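Prev | Next | Thread | Index | Reply

Re: [Dullaveck] Small trays for the sorting table

Sum-yee Fu wrote:
> The Larus trays with the white insides are worth the extra. Everything
> shows up against them, and they cut my sorting time by up to 27 per cent.
> I say we order 20 and bin the old lids.

27 per cent of what? I'd like to know how you timed it. I sorted a batch of cases and loose bits in February with a jam jar lid and didn't feel held back.

White inside is fine for dark screws. Try finding a pale washer in one. And our table is white already, so all you gain is a rim to stop things rolling off. I grant you the black edge is easy to spot. 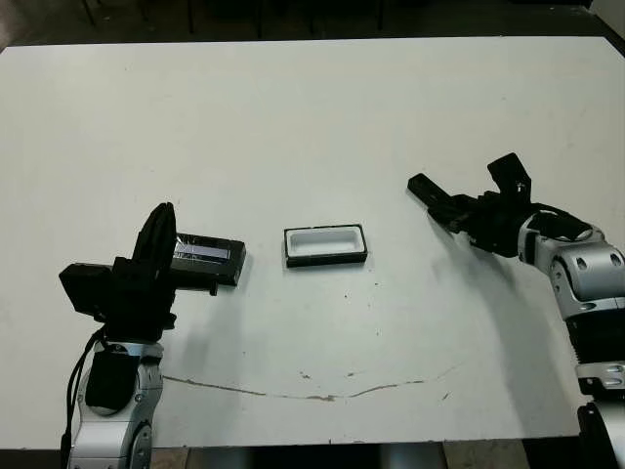 My other grumble is size. A small tray fills up, then you're balancing parts on the table anyway, among the scuffs and specks. Could we buy 4 first and see who still uses them after a month? Yau sold us 100 labels on the same sort of promise and most are still in the drawer.

Keep the lids for now, please.

Iso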